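Derham board notes – README

Hi, I'm Saron Chala, and these are my notes on bringing an old dual-socket server board back into use. I started them as a text file for myself and they kept growing, so now they're a proper set with photos. Last updated April 30, 2022.

What you get: 900 close-up photos of the board and its chassis, plus a plain list called slots.txt that says what goes where. Names follow the printing on the board itself, so if a label says DIMM2_CPU1, that's what I call it too (my first version had my own numbering and it drove me nuts!).

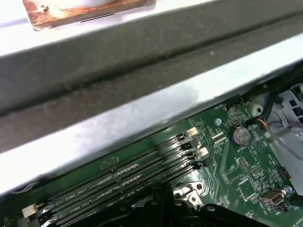
Before you touch the memory, pull the power cord and wait 15 minutes. Then open the latches at both ends of a slot and line up the notch before you push. Go slow – old latches snap easily and I've already used up my spares.

The coin cell gets its own folder, battery. Write down your BIOS settings before you swap it, or you'll be typing them in again like I did in November.

Still missing: fan headers, and the back side of the board. The 30 photos in the folder named wullo are blurry and I need to redo them.

Use any of it however you like, and send fixes if you spot a wrong label.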